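Cabral Introduces Minlow Interior Partition Line for Small Restaurants and Offices

1/25/24

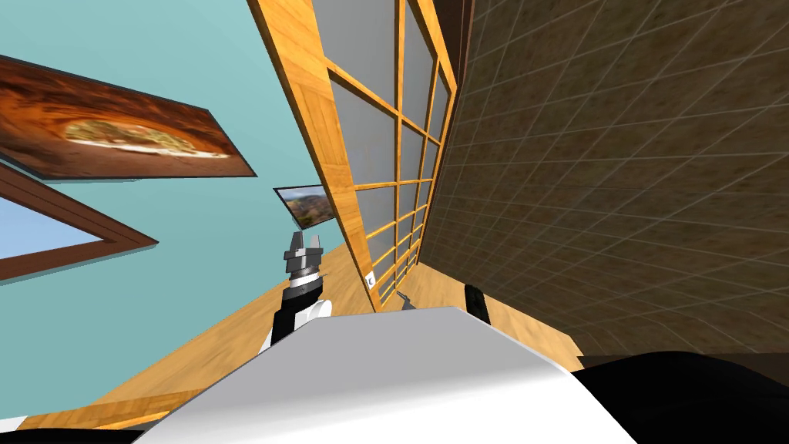 Cabral today opened orders for Minlow, a line of fixed interior partitions for small restaurants, waiting rooms and shared offices. The line is sold in two frame depths and ships as a flat kit. Deliveries from the first production run are set to begin in the spring.

Minlow panels are glazed at the plant and joined on site with a hidden bracket. The bracket, developed with hardware supplier Prunex, allows a panel to be taken out for repair without removing the panels next to it. The head channel takes up small differences in ceiling height, so most floors do not need to be leveled before work starts.

"Installers asked us for fewer loose parts," said Graciela Núñez, product engineer at Cabral. "The earlier kit had 151 separate pieces for a standard run. We cut that by about half and kept the same fasteners."

A trial installation was completed in November at a shared office run by Florow. Changes made after the trial include a wider bottom seal and a longer anchor screw for use in older masonry.

Minlow is not fire rated and should not be used where local code calls for a rated wall. Panels carry a warranty of six years on joints and finish – glass breakage is excluded. Replacement seals are stocked separately.

Cabral has made interior doors and screens since 2000. Trade orders are handled by Jaime Godinho, and press questions should be sent to Constanza Toledo at the company's main office.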